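**Stulla suspends two-arm work at Budport after gripper fault**

BUDPORT - Stulla has suspended all two-arm handling at its Budport test site following a fault in which a gripper failed to release on command. No one was injured, and no material left the enclosure.

The fault occurred in May, shortly before the end of the morning shift. One arm was handing a part to its neighbor when the gripper stayed closed for nine seconds after the release signal. The second arm continued to pull. An operator pressed the emergency stop, and both arms were powered down.

"The stop worked as designed, but the release did not, and the second arm should have noticed," said Zuzanna Zawadzka, head of operational safety at Stulla. "We will not restart paired work until both points are settled."
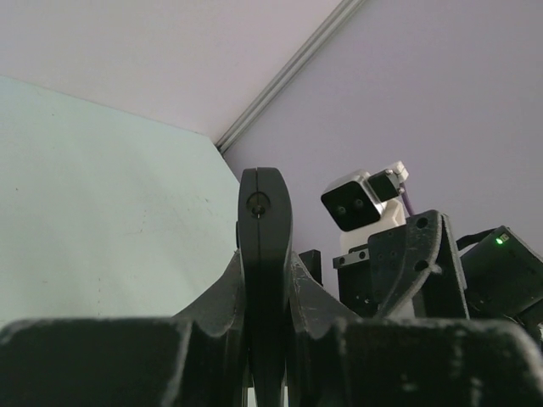
*A gripper and, behind it, part of a second arm carrying a two-lens camera module, inside an enclosure.*

Stulla's initial review points to a delayed message between the two controllers. Mechanical wear has not been ruled out. Dreltel, which supplies the control software, has received the full logs and is expected to report within three weeks.

Until then, the following measures apply:

- Arms at the site will run one at a time.
- Pulling force during any test is limited to 40 percent of the normal setting.
- Gripper fasteners and finger pads will be inspected before each shift.

Eugeniusz Tokarz, site manager at Budport, has informed the site's main customer, Kołodziej, that eight planned trials will be moved to a later date. Single-arm trials are not affected.

Stulla will publish the findings of the review once it is complete.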